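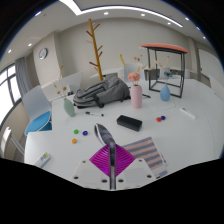 Morning, late start. Coffee machine down again so went without, then gave in at ten past and walked to the garage for one. February light very bright in the meeting room, had to pull the curtain back and forth twice before the picture settled. Auto exposure on the new camera hunts every time a cloud goes over. Must lock it. Wrote that last time too.

Today Estora finger against the Wultine one, same handle, same camera. Magnets, eraser, pen, cloth, remote. Same table as before so I can compare with the January notes, such as they are.

Estora first. Curved finger. Nice on the eraser, comes in from the side and gets under the long edge without me having to tip my wrist. Pen OK if I come at it across, hopeless end on, it just rolls. Magnets are the trouble. They sit low and round and the tip rides up over them, and once it slides over the top I've lost sight of the thing as well, finger's bang in the middle of the view. Got the orange one eventually by pushing it against the green and pinching. Cheating? Put it down as a pick with help. Need a proper column for that.

Cloth was fine with both. Cloth is always fine. Should stop using it as a test really, makes the totals look good and tells me nothing.

Wultine after eleven. Straight tips, rubber on the inside. Magnets much better, red and blue both first go. Eraser worse, squeezes it and it shoots out sideways, had to fetch it from under a chair. Heavier at the front too, wrist aching by the end of the second set. 13 clean picks in that set and I'd have got more if I hadn't been cross.

Remote: neither. Too wide lying flat, and no edge to get hold of. Leave it in anyway.

Sarantis controller dropped the link 2 times, both while I was closing the grip. Log says 951 frames saved for the first run which can't be right, it was a long run, so either it's skipping or the counter sticks. Swapped the cable. No more drops after that but I only did one run on the new cable so who knows. Put the old cable in the bin, then took it out again and taped it. Silly.

Lunch at the desk, soup.

Afternoon mostly lens. The wide one bends everything at the corners, walls like a barrel, but I do want the whole table in and the narrow one loses me the far end. Redid the calibraton, 10 views of the board, error came down a bit. Not happy with the left side still. Might try tilting the mount down a touch, wasting a whole strip at the top on ceiling lights and another strip black at the bottom. Means new holes or the other bracket. Other bracket is at home I think, in the box with the Enico arm bits.

Leaning Wultine for small things and Estora for the rest, but can't be swapping fingers all day. Four screws a time and one of them already going round and round. Ask for a price on a softer tip for the Estora, might sort the magnets.

To do: lock exposure. Frame count. Screws, the short ones. Bracket!! Write up teh January numbers before I forget what the ticks mean.

Left at twenty to six, nearly dark, hand stiff.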